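Hasport suspends home recording sessions after hand-held gripper fault

Hasport has suspended part of its household data programme in Cillirthorpe after a fault was identified in the finger mechanism of its hand-held grippers. The company confirmed in February that 19 units had been withdrawn from use and that a further 100 would be inspected before being returned to operators.

The fault concerns the joint at the base of the linkage arms, where a pivot pin can work its way upwards during repeated opening and closing. In most of the reported cases the operator noticed a stiff trigger or a slight twist in one finger. In one case the jaws failed to release and the operator's thumb was pinched between the trigger and the handle while she attempted to free a garment. She received first aid at the property and did not need hospital treatment.

The grippers are used by trained operators in ordinary homes to record everyday tasks, among them folding clothes, making beds and clearing tables. The recordings are later used to train robot arms fitted with the same type of finger. Clothing and bed linen account for the largest share of the sessions, and for all but two of the reported faults.
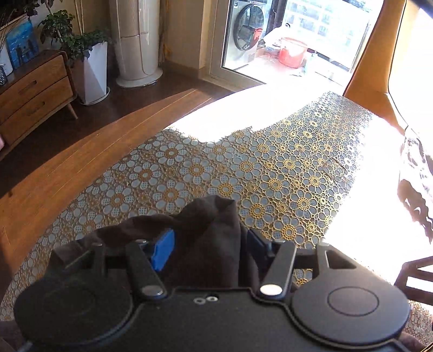
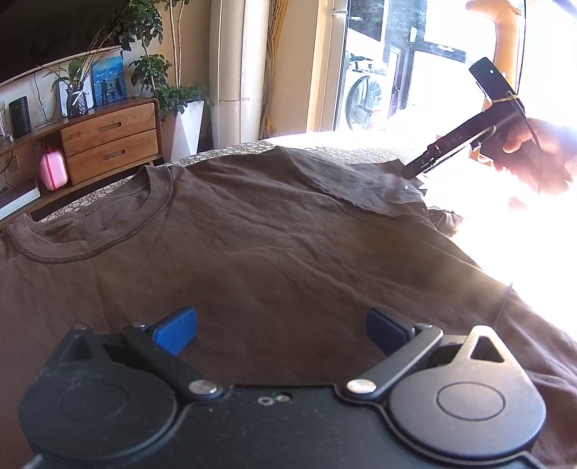

Garment work with hand-held grippers.

According to a notice circulated to operators, the mechanism was originally tested with rigid objects such as cups, boxes and kitchen utensils. Fabric places a different load on the arms. When a garment is pulled sideways while gripped, the force is carried by one pin more than the other, and over many repetitions the retaining clip beneath it may loosen. The notice states that the clip had been rated for 1,000 hours of normal use. The earliest failure was recorded at 665 hours.

Seema Uniyal, head of operational safety at Hasport, said that the company had acted on the second report and should have acted on the first.

"The first unit came back with a note saying that the jaws were sticking, and it was cleaned and sent out again," she said. "It was treated as a matter of lint in the joint. The clip was not examined. That was an error in our procedure, and the procedure has been changed."

Under the revised arrangements, any unit returned with a stiff or uneven grip must be opened and the clips checked under magnification. Operators have been told to stop work at once if a pin stands above the surface of its arm, and not to press it back into place by hand. They have also been reminded that a jammed garment should be left in the jaws until the trigger has been fully released – scissors are to be used on the fabric if necessary, with the consent of the householder.

Van der Merwe, the engineering firm that assembles the grippers, has accepted that the clip was unsuitable for sustained work with textiles. It will supply a replacement part with a deeper groove and a locking collar. The firm said that the new part had been fitted to a small number of units on its own premises and that endurance testing with cotton and towelling was still under way. No date has been given for its completion.

The suspension applies to all tasks involving clothing, curtains and bedding. Sessions with rigid objects may continue, provided that the unit in use has passed inspection. Households with a garment session already booked will be contacted by the scheduling office and offered either a later appointment or a different task. Payments for cancelled visits will be made in full.

Recordings made with the withdrawn units are being reviewed separately. Stidumo, which processes the footage and the finger position readings, has been asked to identify sessions in which the two fingers closed unevenly. A loose pin can cause the recorded jaw opening to differ from the true one – a small difference, but enough to mislead a robot that has learned from it. Affected sessions will be marked and set aside until the readings can be corrected.

Ms Uniyal said that operators would not be held responsible for recordings lost as a result of the fault. Anyone who has experienced a sticking trigger and has not yet reported it is asked to do so through the Cillirthorpe office, including where the problem cleared without attention. The serial number, the task being carried out and the time of day should be given where known.

A further notice will be issued when the inspection of the remaining units is complete.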